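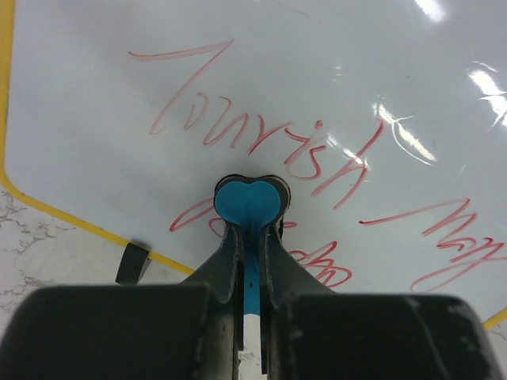

Wrist view of the gripper over a board with red handwriting.

About Plakley

Plakley is a small research company in Skenthorpe. We work on one question: how a two-armed robot can learn a tabletop task from a modest number of human demonstrations, and keep doing it properly when the things on the table have moved. Our method is called Tai. The software we run it on is called Hideck. Both were written in-house.

The company was started by Niall Shearer, who had spent several years writing control software for packaging lines. On a packaging line every item arrives in the same place, and a great deal of money is spent making sure that it does. Niall wanted to work on the other case, where a cup or a whiteboard is wherever the last person left it. He rented two rooms over a print shop and built the first table himself. We have since moved across the street, to a ground floor with better power and worse parking.

What we do

Most of our work is on surfaces that have to be written on, wiped, covered or sorted. Whiteboards take up a large share of the week. They are cheap and flat, and anyone can look at one afterward and say how much ink is left on it. They are also harder for a robot than they look. A board shines, so part of the writing can be lost under a reflection, and old ink leaves gray marks that a camera can mistake for new ink. The tool in the gripper hides the very spot the robot needs to see.

That last problem is where Tai came from. A camera on the wrist gives a close view of the surface, but the fingers are always in it, and a word can pass behind them and come out on the other side. A fixed camera sees the whole table but gets little detail of the ink. Earlier systems of ours fed both views into the same model at every step and hoped for the best. The robot would wipe well for a while, lose track of a word behind its own fingers, and go over a clean patch again and again.

How Tai works

Tai keeps a short memory of the surface. Each time the wrist camera gets a clear look at part of the board, that part is stored along with the time it was seen. When the fingers cover it, the model works from the stored version until it gets a fresh look. Stored patches grow less trusted as they age. If the arm has moved over a patch with a tool in contact, the trust drops to zero and the patch has to be looked at again.

The fixed view is used for a different job. It tells the system where the board is and which way it is turned, and it is checked at the start of each stroke. If the board has shifted, the stored patches shift with it.

Training is plain imitation learning. A person drives the arms through the task, Hideck records the arms and cameras together, and the model learns to predict the next short stretch of movement. We do not use simulation for surface work. We tried it for most of a year, and the way ink smears was never close enough to be useful.

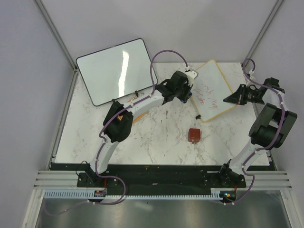

Layout changes are a main part of how we collect data. Before every recording the operator moves the boards, turns them, and puts something else on the table that has no part in the task. Hideck suggests a layout, but the operator is free to ignore it, and many do. A small whiteboard might be set at an angle toward the back right, within reach of the gripper, with a larger black-framed one lying tilted behind the left arm and a dark red cube near the middle of the table. The larger board matters to us because of the glare. A bright streak down a glossy surface is the sort of thing the model has to learn to leave alone, and we would sooner have it in the training set than screen it out with better lamps. The words are written by hand in ordinary marker, by whoever is on shift, and we ask only that they vary the size and the slant.

What we found

Our main result so far was written up on 5/14/21, after a run of tests that began in April. The training set held 900 demonstrations of a single wiping task, recorded by five operators. We compared Tai with our older model, trained on the same recordings for the same length of time.

With the surface memory in place, the robot stopped going back over clean patches in most trials, and it left less ink near the middle of long words, where the fingers block the view for longest. The gain was largest on boards turned well away from square. On boards lying square to the table there was little between the two models, and we say so in the report.

The memory had one clear cost. When a board was moved in the middle of a stroke, Tai carried on for up to 2 seconds as if nothing had happened, while the older model reacted sooner. We now check the fixed view more often. This has helped, though we have not removed the delay.

We also learned that the amount of variety in the layouts mattered more than we expected – models trained on tidy tables did poorly on untidy ones, even with the memory turned on. Faint ghosting from old ink is still a weak point. The robot will sometimes keep rubbing at a gray smudge that will never come off dry.

How we work

There are 15 people at Plakley. Most of us split our time between the tables and the desk, and everyone who trains a model is expected to have recorded demonstrations for it. It is slow work at first. New staff usually need a few weeks before their recordings are smooth enough to keep.

Trials are scored by someone who does not know which model was running. Failed trials stay in the record. When we report a success rate, we report the layouts that went with it, including those where the robot never touched the board.

We are paid partly by contract research and partly by licenses for Hideck. Contract partners get the recordings made for their task and a written report. We do not sell finished robots, and we do not take on work where the arms would share a space with people who have not been trained to be near them.

What comes next

The next task uses both arms on one surface, with one holding the board steady while the other works. Tai will need to keep a single memory that both wrist cameras can add to, and the two views do not always agree on where an edge is. Early recordings are under way. We also plan to try the same memory on cloth, where a patch can fold under itself and stay hidden for much longer.

Visits to the Skenthorpe lab are by arrangement. Please write first, as the tables cannot be stopped in the middle of a recording session.

Contact | Privacy | © Plakley. All rights reserved. | Back to top

This site uses cookies to remember your settings and count visits. By continuing to browse you agree to their use. Accept | Manage cookies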